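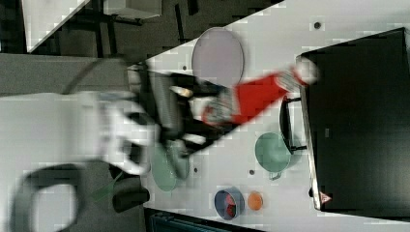

Page 7

Starken Overhead Recording Kit
For gathering table-top demonstrations with a single arm
Catalogue section: Data gathering and teaching

The Starken kit records a robot arm at work on a table, from directly above, and stores what the camera sees alongside what the arm was told to do. It is meant for teams who are building up a set of examples for a learning system and want each example saved in the same way, whoever was on shift. It is sold by Prolter and supported from our Breltwood workshop.

The kit does not include an arm or a gripper. It works with the arm you have, provided the controller can report joint positions over a wired network. A list of controllers we have tested is available on request. If yours is missing from it, send us the manual before you order.

What it records

Each example is saved as one folder. Inside are the overhead video, the joint positions, the gripper opening, the operator's commands and a short text file with the task name, the operator's initials and the result. All of these share one clock. Nothing is compressed or trimmed until the operator closes the session.

The overhead view takes in the table and a strip of floor around it. We leave the strip in by default. It can be cropped later in the review software, and the original is kept.

Fast movements will blur at the standard exposure. The arm and whatever it is holding can smear across a good part of the picture during a quick sweep, while plates and bowls that are standing still stay readable. For many kitchen tasks this is acceptable, as the joint positions fill in where the arm was. If you need sharp pictures of the gripper while it is moving, choose the short exposure setting and add the second lamp (see Options). The short setting without the lamp gives a dark picture and we do not advise it.

Choosing objects for the table

Customers often ask what to put out. Dishes in plain, different colours are a good start: mint green, lavender and dark navy can be told apart from above even when the arm is passing over them. Include some shapes that look alike from overhead, such as a shallow plate and a bowl in the same colour, so that the system has to learn the difference. Something long and brightly coloured gives useful examples of pushing and turning. Large black items are harder, as their edges are lost against a dark gripper, but real tables have them on and so should some of your sessions.

Move the objects between examples. The software will prompt for this after every save, and can be set to show a random layout on the operator's screen for copying. A layout does not have to be matched to the millimetre.

Sessions and the operator

One person can run the kit. The foot pedal starts and stops an example, which leaves both hands free for the teaching handles or the controller. A long press on the pedal marks the example as failed. Please keep the failed ones. They take up little room, they are saved to a separate folder, and several customers have gone back for them later.

Sabina Navaratnam, who runs our trial bench, collected 3,228 examples of table clearing and laying with the current version of the software. Of these, 2,702 were kept for training after review. The rest were set aside as failed, mislabelled or stopped early. The review notes are supplied with the kit as a worked guide to sorting your own.

Review software

The Kariuki review program is included, with one licence per kit. It plays the video and the arm's movements side by side and lets you rename, split, crop or reject an example. Rejected examples are hidden and can be brought back. Export is to plain folders or to a single archive. It runs on an ordinary office computer and does not need a network connection once installed.

In the box

Overhead camera with lens fitted
Ceiling bracket and fixings
Lamp with diffuser
Recording unit, 2 drives
Foot pedal with 3 m lead
Network cable, 5 m
Calibration sheet
Printed guide

Fitting

The camera hangs from the ceiling bracket or from a frame of your own. It may be mounted at any angle to the table. If the table runs diagonally across the picture, this makes no difference to the recording, but the camera must not be turned once calibration has been done. If it is knocked, run the calibration sheet again and start a new session.

Keep clear of the arm's reach while fitting and while recording. The pedal does not stop the arm. It starts and stops recording only, and your own emergency stop must be within reach of the operator.

Options

Second lamp, order code 161-L
Floor stand in place of ceiling bracket, order code 161-F
Spare pedal, order code 161-P
Extra Kariuki licence, order code 161-K

Delivery and support

Kits are built to order. Orders placed before the January stock check are sent out ahead of it. Telephone support is open from 9 am to 4.30 pm. Please have the serial number from the underside of the recording unit to hand when you ring.

Next page: Teaching handles and hand controllers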